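共有工房プロストレッド(Plorstead)自作機安全点検表
対象機:双腕縫合ロボット「Grutovent」
点検様式:通電時点検および縫合動作点検
点検日:5月2日
点検者:ナワル・サレム(Nawal Salem)
立会・記録:モフシン・ファルーク(Mohcine Farouk)
累積通電時間:414時間
累積把持サイクル:1,462回

判定記号
適=基準内。
要=使用可、期限内に処置。
否=処置完了まで通電禁止。
外=今回対象外。

1. 設置場所および区画

1.1 作業台の固定(アンカーボルト、合いマークのずれ)
判定:適
所見:合いマークのずれなし。台の四隅を手で押して揺れを確認、異音なし。

1.2 区画ロープおよび床表示
判定:要
所見:通路側の床テープが剥離。旋盤側から回り込むと表示が見えない。貼り直しは6月の定期清掃までに行う。それまでは通電中、通路側に立会者を置くこと。

1.3 非常停止ボタン(操作卓側、通路側)
判定:適
所見:両方とも押下で駆動電源断を確認。復帰後に自動再起動しないことも確認した。通路側はばねの戻りがやや重い。次回も同じ感触なら交換。

1.4 消火器および救急箱の位置
判定:適
所見:救急箱の指サックを補充。

2. 電源および配線

2.1 主電源ブレーカー、漏電遮断器の試験
判定:適
所見:テストボタンで遮断。試験後の再投入に問題なし。

2.2 駆動電源と制御電源の分離
判定:適
所見:駆動電源を落とした状態で制御側のログが継続することを確認(ファルーク)。前回の指摘事項はこれで閉じる。

2.3 腕部配線の摩耗、被覆の傷
判定:要
所見:左腕の根元で被覆にこすれ跡。導体の露出はない。スパイラルチューブを追加し、固定点を変更する。結束バンドの切り口が配線側を向いていたため、その場で向きを直した。

2.4 接地線の導通
判定:適
所見:筐体および台枠とも導通あり。

3. 機械部(無通電)

3.1 シャフトの曲がり、取付ねじの緩み
判定:適
所見:左右とも緩みなし。ねじロック剤の塗り直しは不要。

3.2 手首関節のがた
判定:要
所見:右腕にわずかながたを手で感じる。動作には現れていないが、Tanner製プーリーの摩耗を疑う。予備品の在庫を確認し、次回点検で分解する。縫合試験は低速設定に限り許可。

3.3 ワイヤー張力
判定:適
所見:左右差は調整範囲内。張力計の校正札が見えにくい位置に移っていたので貼り替えた。

3.4 ジョーの開閉、先端の欠け
判定:適
所見:拡大鏡で確認。先端に欠けなし。清掃には毛の抜けないブラシを使うこと。前回使われていた歯ブラシは廃棄した。

4. 縫合動作点検(通電、低速設定)

4.1 試験体の固定
判定:適
所見:試験体の端を指で押し、浮きがないことを確認してから通電。試験体の交換は駆動電源断で行う。この手順が操作卓の掲示に書かれていないため追記を求める。

4.2 器具同士の接近
判定:要
所見:結紮の準備では、糸をジョーに巻いた状態で二本の器具が同じ刺入点に寄る。軟件側の最小間隔は手首の外輪を基準に計算しており、ジョー先端の位置は考慮されていない。先端基準に改めるまで、結紮は一手ずつ停止して進めること。糸を引く際に試験体がつれて盛り上がるため、高さ方向の余裕も静止時の値で見てはならない。 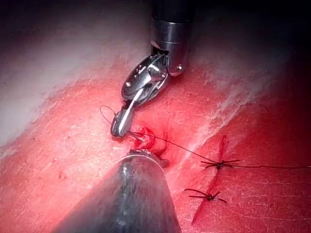 図1 項目4.2 結紮準備時の器具の接近。右側は結紮済みの縫合。

4.3 糸の張力制限
判定:適
所見:制限値を超えると引き動作が停止することを、ばねばかりで確認した。停止後に逆方向へ戻る動きはなし。張力のかかった糸に手を近づけないこと。切断する場合は先に器具側を緩める。

4.4 結び目の保持
判定:外
所見:本点検は機械安全を対象とし、縫合の出来は評価しない。仕上がりの記録は別紙。サレムより、切り残しの長さを揃える設定が欲しいとの要望あり。安全事項ではないため改善要望欄へ移す。

4.5 針の把持
判定:要
所見:駆動電源断の際、ジョーが開く側に動くか閉じたまま保持するかを試験した。閉じたまま保持する。ただし電源断から長く放置した場合の保持力は測定していない。針を付けたまま機械を離れないこと。針の受け渡しは器具間で行い、手渡しは禁止する。やむを得ず手で針を外すときは駆動電源断とし、持針器具を使う。

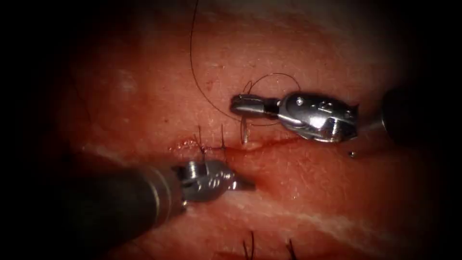
針の数の照合は開始時と終了時に実施し、照合表に二名で署名する。今回は開始時と終了時の数が一致した。照合が合わない場合は台上と床を磁石棒で探し、見つかるまで区画を解除しない。使用済みの針は硬質容器に入れる。容器のふたが開いたまま棚に置かれていたので、点検中に閉めた。担当の記名がなく、置き場所とあわせて決める必要がある。

4.6 未使用縫合糸の管理
判定:適
所見:開封済みの糸は蓋付き箱に保管されている。切りくずは都度回収する。可動部への巻き込みは過去に2件あり、いずれも清掃漏れが原因であった。

4.7 糸のたるみと可動範囲
判定:要
所見:引き残した糸が輪になると、次の動作で器具が輪の中を通ることがある。意図した結紮動作以外でこれが起きた場合、引き動作の前に停止して輪を外す。操作者が気付いた場合だけでなく、立会者も停止を宣言できるものとする。停止の合図は「止め」に統一。「待って」は聞き落としがあったため使わない。
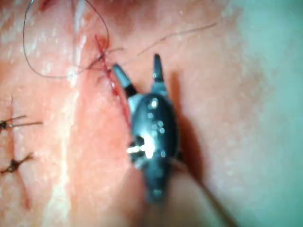

ジョーを開いたまま次の位置へ移動させる操作も、同じ理由で禁止とする。移動前に閉じ、表示灯で閉を確認してから動かす。現行の操作画面では開閉状態の表示が小さく、保護眼鏡越しに読みにくい。文字を大きくするか、色を変える。ファルークが次版の画面で対応する。

5. 操作者および立会者

5.1 保護眼鏡の着用
判定:適
所見:曇り止めの効きが落ちたものを1個交換。

5.2 教育記録
判定:要
所見:登録操作者4名のうち、非常停止訓練の記録がない者がいる。訓練が済むまで単独操作の権限を停止した。本人には連絡済み。

5.3 用途の制限
判定:適
所見:本機は練習用試験体のみを対象とする自作機である。人および生きた動物への使用は禁止。操作卓の表示が読める状態にあることを確認した。ネヴポート(Nevport)の展示会への貸出依頼が来ているが、搬送後の再点検手順が未整備のため、現時点では応じない。

6. 処置一覧

1.2 床テープ貼り直し 担当:サレム 期限:6月定期清掃
2.3 スパイラルチューブ追加、固定点変更 担当:ファルーク 期限:次回通電前
3.2 右手首の分解確認 担当:サレム 期限:次回点検
4.1 操作卓掲示への追記 担当:サレム 期限:次回通電前
4.2 最小間隔の計算基準変更 担当:ファルーク 期限:6月末
4.5 針廃棄容器の担当と置き場所 担当:未定
4.5 長時間放置時の保持力測定 担当:ファルーク 期限:6月末
4.7 開閉表示の改修 担当:ファルーク 期限:次版
5.2 非常停止訓練の実施 担当:サレム 期限:本人の次回来場時

総合判定:条件付き使用可。低速設定、立会者1名以上、結紮は一手ごとに停止。

備考
3.2の分解で摩耗が確認された場合は左腕も同時に開ける。プーリーは左右で刻印が違うので、外す前に記録を取ること。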